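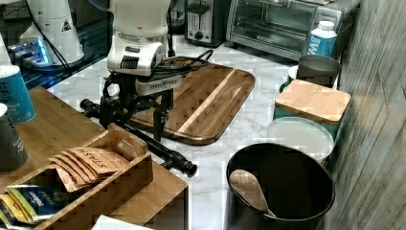 Cutting board on a marble countertop.

How to Apply Heat-Pressed Names and Numbers to a Soccer Shirt

These steps cover a standard polyester replica shirt with a pre-cut name and number set on a clear carrier sheet. They do not cover flocked lettering, which needs a different press time, or shirts with a bonded inner layer. Read the instruction sheet that came with your set before starting. If its temperature or time differs from what is given on this page, follow the sheet.

What you need

A flat heat press, or a household iron with the steam turned off
The name and number set, still on its carrier
A cotton pillowcase or a sheet of baking parchment
A tape measure and a long ruler
Masking tape
A firm, heat-safe surface at waist height (iron method only)

Do not use a padded ironing board. The padding gives under load and the edges of the numbers will not bond.

Preparing the shirt

Wash the shirt once without fabric softener and let it dry fully. Softener leaves a film on the fibers that weakens the adhesive. Lay the shirt face down and smooth it from the center outward. If it has a sewn sponsor patch or a raised badge on the front, put a folded towel inside the shirt so that the raised part sinks into the towel and the back stays level.

Press the blank area for a few seconds to drive off moisture, then let it cool.

Finding the center line

Fold the shirt lengthwise, matching side seam to side seam, and mark the fold with a strip of masking tape from collar to hem. Do not rely on the collar label. On the Seltow home shirt used for our test the label sat well off center, and a name lined up to it would have leaned visibly to the left.

Positioning the letters

Place the name first. The tops of the letters should sit level with each other and clear of the collar seam. For an arched name, the middle letter goes on the tape line and the outer letters drop evenly on both sides.

A long name needs a dry run. Cárdenas, with its accent, takes more height than Tanen, and the accent must not run under the collar seam. Lower the whole name if it does. 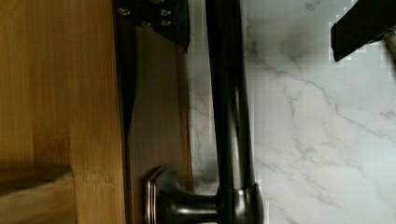
Numbers go below the name, centered on the same tape line. For a single digit, center the digit by its widest point. For a pair such as 16, center the full width of the pair, including the gap. The 1 is narrow, so the gap will fall to one side of the tape. It is correct that way – do not shift the pair to put the gap on the line. A 40 or a 74 will look closer to even.

Measure from the bottom of the number to the hem on both sides. When the two readings match, remove the center tape and check again.

Pressing

1. Cover the carrier sheet with the parchment or pillowcase.
2. Set the press to the temperature on the instruction sheet. On an iron, use the synthetic setting and test on an inside hem first.
3. Press straight down. Do not slide the iron.
4. Hold for the time stated, then lift straight up.
5. With an iron, work in overlapping sections from the center of each character to its edges.
6. Let the carrier cool or peel it warm, according to the set. Cold-peel sets lift at the corners if rushed.
7. Cover the characters again and press once more for a few seconds.

If a corner lifts during peeling, lay the carrier back down and repeat the press on that corner only.

Aftercare

Wait a full day before the first wash. Wash inside out in cold water and hang to dry. Do not tumble dry, and do not iron over the characters without a cover.

Comments

Dušan Shehu, 29th November
Does this work on an older Tesis shirt with the shiny weave? Mine is from the season before last.

Eleni Trajkovski
Yes, but test the inside hem first. The shiny weave marks at a lower heat, and the mark does not wash out.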